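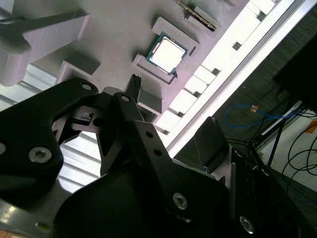 Old desktops. Big, heavy, dull as a filing cabinet, and I've spent a week with my head in them. Blame Hedvig Bråten. She wrote to me in June, one line, "come and see how they come apart", and I put it off until I had a deadline and no feature. So, Usum. Long bench, bad coffee, good light. First lesson is the processor, the bit everybody is scared of. It gets a tray of its own, pale grey, recessed, and the chip lies in there with its bright metal lid up and a thin border of green around it. Smaller than you remember. Hold it by the edges. Put it down in the tray, never on the bare bench. Hedvig said this three times before I'd got my coat off.

Next, the practice plates. I'd expected to be handed a screwdriver and a dead PC. No. You start on a grey printed plate laid out like a mainboard, square hollows for the sockets, raised rails for the holder, a long strip for the expansion slot. Nothing on it works, nothing is meant to. You learn where things live. A new one costs far less than a board you've just cracked, and I'd have cracked a few.

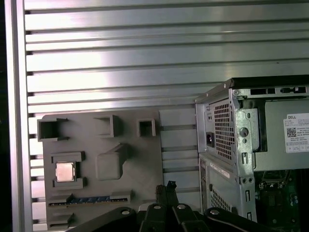 Practice plate with a chip seated in its holder, and the back corner of a Dell tower to the right.

Arvid Hedlund does the numbers. He logs every part that goes through Usum in a spreadsheet he calls Raltix, don't ask me why. 668 lines when I looked. 403 of them memory sticks, becuase everyone has a drawer of memory sticks. He wants to get more than 300 towers back into homes this year and he thinks the slow part is the stripping down, all that fiddling about before you find out what is dead.

"People pull things," he told me. "They see a cable and they pull."

Guilty. Slow down, then. Tower on its side, side panel off, and look before touching. Power supply first, it's the big grey box, you can't miss it. Follow the cables out of it. Find the board, find the socket, find the memory slots. Blue plastic usually means a person is supposed to put a finger there: latch, handle, carrier. I love that blue plastic. Whoever thought of it should get a medal.
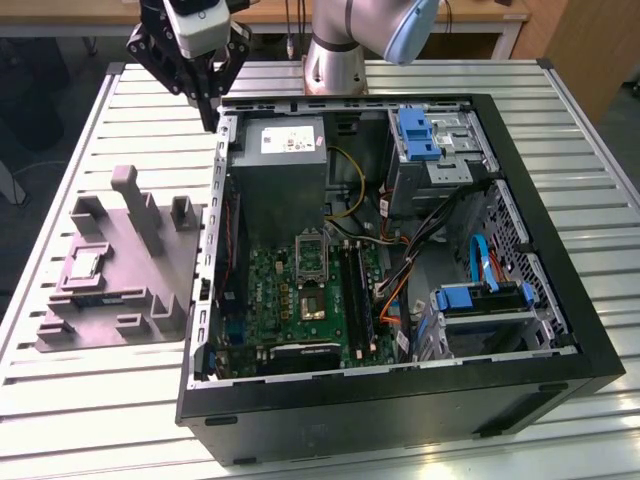

On its side with the panel off: socket empty, its bracket up, blue latch on the drive bay.

Lunch was soup. Talk was of Kuipers, the screwdriver set half the bench swears by, and Gevetix, the other half's. I tried both. They turn screws.

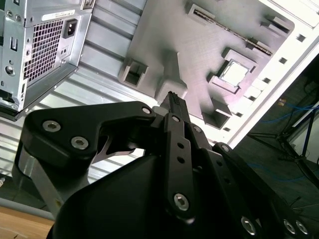 Cables, the afternoon job, and the one I'd do again tomorrow. Every plug has a right way round and most will tell you if you look at the end of them. Take a little black connector with its row of tiny openings along the top: easy to lose among the metalwork, with the power supply's big square-holed grille and its mains inlet up in the corner. Hold it by the body, not the wires. Straight out, straight in. If it needs forcing, stop, turn it round, look again.

I forced one. Arvid made a note of it.

Bench days at Usum run through the spring, bring your own tower if it'll fit on the bus. Mine did, just. Its still in bits in the hall.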